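4.3 Adding front matter to your novel

Before you begin, the manuscript must be saved as a Baumgart project. Files opened directly from a word processor are read-only.

1. Open the Book menu and choose Front Matter.

2. Select Historical Romance from the template list. The template adds a title page, a dedication, a cast of characters and an author's note.

3. Type the series name and volume number. Leave both fields blank for a stand-alone title.

4. Paste your back cover text into the Blurb field. The limit is 70 words for the short blurb.

Note: Review quotes go on the Praise page, which holds up to 8 entries. Each quote needs a source line – the page will not export without one.

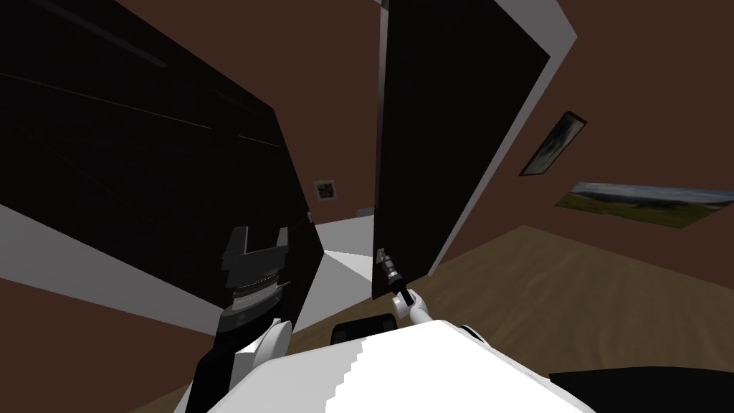
Figure 7. Two open black doors, with a framed picture on the wall beyond.

5. Drag the pages into the order you want. The copyright page must stay ahead of Chapter One.

6. Click Build. Check the page count in the status bar against your printer's quote.

Caution: Changing the template after step 5 deletes the dedication and the cast of characters. Save a copy first.

If the heroine's name appears in more than one spelling, run Name Check (section 4.4) before you build the advance reader copy.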